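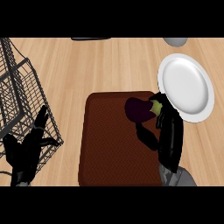
오른손으로 가지 잡는 순간 왼손이 튑니다 (Hustus, 양손 작업)

Refilwe Visser

급해서 두서없이 씁니다. 비슷한 글 찾아봤는데 다 한 손짜리 얘기라서요.

Hustus에서 양손 작업 돌리는 중입니다. 왼손은 철망 바구니를 앞쪽에서 받쳐주고, 오른손은 쟁반 위 가지를 꼭지 쪽으로 잡아서 바구니로 옮기는 거. 별거 없는 작업이에요. 손은 양쪽 다 검은색 다지형이고 손 제어기는 Endwood 기본 설정 그대로.

증상은 이렇습니다. 왼손이 바구니에 닿고 가만히 있을 때는 멀쩡. 오른손이 가지에 접근할 때도 멀쩡. 근데 오른손 손가락이 가지를 감고 힘이 들어가기 시작하면 왼손 손끝 접촉력이 갑자기 확 치솟습니다. 오른손이 아니라 왼손이요. 그 다음은 두 가지 중 하나. 바구니가 테이블 위로 튕겨 나가거나, 손가락이 철망 사이로 파고들어가서 안 빠지거나. 파고든 경우에 팔이 올라가면 바구니가 같이 딸려 올라옵니다. 가지는 오른손에 얌전히 들려있고 왼쪽만 난리.

200번 돌렸고 그중 40번 넘게 이렇게 됬습니다. 매번 그러면 차라리 찾기 쉬울텐데 어떨때는 연속으로 잘 되다가 갑자기 터져요. 시드 고정해도 완전히 똑같이 재현은 안 됩니다. 이것도 이상함.

해본 것들.

바구니 질량 올려봄. 덜 날아가긴 하는데 접촉력 튀는건 그대로.
마찰 낮춰봄. 손가락이 미끄러져서 아예 받치질 못함.
왼손 게인 절반. 터지는 횟수가 줄어든 것 같기도 한데 느낌상이고, 대신 바구니가 밀려요.
접시 치워봄. 가지 잡을 때 오른손 손가락 끝이 접시 테두리랑 가까워서 혹시나 했는데 상관없었음.
쟁반을 평평한 판으로 교체. 변화 없음.

타임스텝은 2 ms입니다. 더 줄이면 너무 느려져서 수집을 못 해요.

그리고 사실 이게 제일 걱정인데, 이 데이터로 학습한 정책을 실물 팔에 올릴 예정입니다. 동료가 지난번 체크포인트를 먼저 올려봤는데 왼손이 바구니를 필요 이상으로 세게 밀어서 과전류로 멈췄어요. 다친 사람은 없고 바구니만 좀 휘었습니다. 시뮬에서 파고든 에피소드가 성공으로 찍혀서 학습에 들어간 게 아닌가 의심중. 성공 판정이 가지가 바구니 안에 있느냐만 보거든요. 왼손이 뭘 하고 있었는지는 안 봄.

질문 정리하면, 왜 오른손이 잡을 때 왼손이 튀는지, 그리고 이미 모은 데이터는 어떻게 해야 하는지. 다 버려야 하나요? 12월 전에 끝내야 해서 버리면 진짜 곤란합니다. 부탁드려요.

Boonsong Suwannarat

타임스텝 줄이세요. 접촉 튀는건 거의 다 그거임. 느려도 어쩔수 없음. 저도 컵 쌓기 할 때 똑같은 거 겪었는데 줄이니까 없어졌어요. 바구니는 그냥 테이블에 고정하면 되지 않나요? 그럼 왼손 필요도 없는데

댓글, Refilwe Visser

고정하면 작업 의미가 없어져요. 실물에서는 안 고정돼 있어서. 타임스텝은 한번 줄여서 짧게 돌려봤는데 그래도 터집니다. 덜 터지긴 함.

댓글, Boonsong Suwannarat

아 그럼 모르겠네요. 솔버 반복 횟수라도 올려보시든가

Chin-lung Yeh

타임스텝만의 문제는 아닌것 같습니다. 두 가지가 겹친 걸로 보여요. 저희도 철망 선반으로 고생한 적 있어서 길게 적습니다. 퇴근 전이라 급하게 쓰니 오타는 양해를.

먼저 바구니 충돌 형상. 화면에 보이는 철망이랑 엔진이 계산하는 철망은 다른 물건일 수 있습니다. 충돌 형상 표시 켜고 보세요. 가져온 모델을 자동 분해로 돌렸으면 가는 철사가 얇은 조각 수십 개로 쪼개져 있을 가능성이 높고, 그 조각들끼리 서로 겹쳐 있을 겁니다. 손끝이 그 사이에 조금만 들어가도 조각마다 밀어내는 방향이 다 달라요. 한 조각은 왼쪽으로, 옆 조각은 위로. 힘이 상쇄되는 동안은 조용합니다. 그러다 손이 아주 조금 움직이면 균형이 깨지면서 튐. 파고들어서 안 빠지는 것도 같은 원인. 반대편 조각이 손가락을 안쪽으로 밀고 있는 거예요.

여기까지가 왜 튈 수 있는 상태인지고, 왜 하필 오른손이 잡을 때인지는 Endwood 쪽을 의심합니다. 기본 설정에서 양손 파지 명령이 한 묶음으로 나가는지 확인해 보세요. 제가 쓰던 판에서는 한쪽 손을 파지 모드로 바꾸면 반대쪽 손도 목표값이 한 번 다시 써졌습니다. 문제는 다시 쓰는 값이 현재 관절각이 아니고 마지막 명령값이라는 점. 왼손은 바구니에 막혀 있으니 명령값은 철망 안쪽에 있고 실제 손가락은 철망 앞에 있죠. 그 차이가 다시 한꺼번에 들어갑니다. 평소엔 힘 제한이 눌러주는데 모드 바뀌는 순간에 제한이 초기화되면서 한 스텝 동안 풀려요. 한 스텝이면 충분합니다, 저런 충돌 형상에서는.

확인은 간단해요. 가지를 아예 빼고 오른손을 허공에서 쥐게 해보세요. 그래도 왼손이 튀면 가지, 쟁반, 접시는 다 무관하고 모드 전환 문제입니다. 로그에서 왼손 명령값이랑 실제 관절각, 힘 제한값을 같이 찍어서 오른손 전환 시점에 맞춰 보시고요.

고치는 순서는 이렇게 권합니다.

철망 충돌 형상을 손으로 다시 만드세요. 옆면마다 얇지 않은 상자 하나씩, 바닥 하나. 보이는 건 철망 그대로 두고 충돌만 막힌 벽으로. 손가락이 구멍에 걸리는 동작을 일부러 배우게 할 게 아니면 이걸로 됩니다. 벽 두께는 손끝이 한 스텝에 이동하는 거리보다 넉넉하게. 윗쪽은 당연히 열어두시고 (저희 인턴이 윗면까지 막아서 반나절 날렸음).

모드 바꾸기 직전에 왼손 목표값을 현재 관절각 근처로 당겨놓으세요. 완전히 같게 하면 받치는 힘이 없어지니까 살짝만 안쪽으로.

시드 고정해도 재현 안 되는 건 제어기가 별도 스레드라서일 겁니다. 동기 모드로 돌리면 재현됩니다. 디버깅할 때만이라도 켜세요.

솔버 반복 횟수 올리는 건 나쁘진 않은데 저 상태에서는 증상만 가립니다. 나중에 하세요.

댓글, Refilwe Visser

와 감사합니다. 충돌 형상 켜봤는데 진짜 조각 투성이네요. 왼손 검지 닿는 쪽이 특히 심함. 허공 쥐기 지금 돌려봅니다

댓글, Refilwe Visser

허공에서 쥐어도 튑니다!! 가지 문제 아니었네요. 로그 보니까 오른손 전환되는 바로 그 스텝에 왼손 힘 제한값이 비어있음. 말씀하신 그대로.

댓글, Chin-lung Yeh

그럼 판 번호 확인해 보세요. 41이면 제가 말한 그 동작이 맞습니다. 설정 파일에 양손 모드 분리하는 항목 있는데 기본이 꺼짐이에요.

댓글, Refilwe Visser

41 맞아요. 켜고 다시 돌리는 중

Tsz-kin Fung

원인은 위에서 다 나온 것 같고 데이터랑 실물 쪽만 얘기할게요. 다들 그냥 지나가시는데 저는 이쪽이 더 급해 보임.

데이터 다 버릴 필요 없습니다. 접촉력 로그가 남아있으면 걸러내면 돼요. 왼손 손끝 힘이 평상시 받치는 값보다 훨씬 큰 스텝이 하나라도 있으면 그 에피소드는 제외. 앞부분만 잘라 쓰고 싶은 유혹이 있을텐데 비추천입니다. 튀기 전부터 이미 손끝이 철망 안에 들어가 있는 경우가 많아서 정책이 그 자세를 배워요. 정확히 그게 실물에서 세게 미는 동작이 됩니다. 시뮬에서는 구멍에 들어가 있으니 더 밀어도 멀쩡해 보였던 거고, 실물 철망은 안 받아주니까요.

접촉력 로그가 없으면 손끝 위치랑 바구니 위치로 침투 깊이를 다시 계산하세요. 귀찮지만 됩니다. 둘 다 없으면... 그땐 다시 모으셔야.

성공 판정도 고치세요. 가지가 바구니 안에 있고, 바구니가 처음 자리에서 많이 안 움직였고, 끝날 때 왼손이 바구니에서 떨어져 있을 것. 마지막 조건이 중요해요. 파고든 에피소드는 여기서 거의 걸립니다. 팔 올라갈 때 바구니가 딸려 온다고 하셨으니까.

그리고 실물. 과전류로 멈췄다는 건 보호가 제대로 걸린 건데 그게 마지막 방어선이면 안 됩니다. 바구니가 휠 정도면 사람 손가락이 사이에 있었을 때 어떻게 됐을지 생각해 보세요. 겁주려는 건 아니고. 원인 확인될 때까지 그 체크포인트는 올리지 마시고, 동료분한테도 말씀하세요. 파일 이름부터 바꿔두는 걸 추천. 누가 또 올립니다.

다음에 올릴 때는 왼팔 토크 제한을 팔 제어기 쪽에서 낮게 잡으세요. 정책이나 손 제어기 설정에 맡기지 말고. 오늘 보셨다시피 손 제어기 쪽 제한은 비는 순간이 있으니까요. 같은 판을 실물에서도 쓰시면 거기서도 똑같이 빕니다. 이거 확인하셨나요? 시뮬만 고치고 실물 설정 파일은 그대로인 경우 많이 봤어요. 첫 실행은 바구니 없이, 그 다음 바구니만, 가지는 맨 나중. 비상정지 버튼은 모니터 앞 말고 팔 보고 있는 사람이 들고 있게.

댓글, Refilwe Visser

실물 설정 파일 봤는데 거기도 꺼져있었습니다. 등골이 서늘.. 바로 켰고 그 체크포인트는 내렸어요. 접촉력 로그는 다행히 있습니다.

댓글, Yusri Jugah

저도 같은 증상인데 바구니 말고 석쇠예요. 분리 항목 켜니까 튀는 건 없어졌는데 손가락 끼는 건 아직 남아있음. 충돌 형상도 바꿔야 하는 거죠?

댓글, Chin-lung Yeh

네 둘은 별개입니다. 석쇠면 그냥 판 하나로 대체하세요.

댓글, Refilwe Visser

중간 보고. 분리 켜고 바구니 충돌을 상자로 바꾼 뒤로 아직 안 터졌습니다. 돌리는 중이라 확답은 못하고, 바구니 살짝 밀리는 건 남아있어서 왼손 목표값 조금씩 만져보고 있어요. 게인은 원래대로 되돌림. Chin-lung Yeh님 답변 채택합니다. 실물은 다 걸러내고 재학습한 다음에 올릴게요.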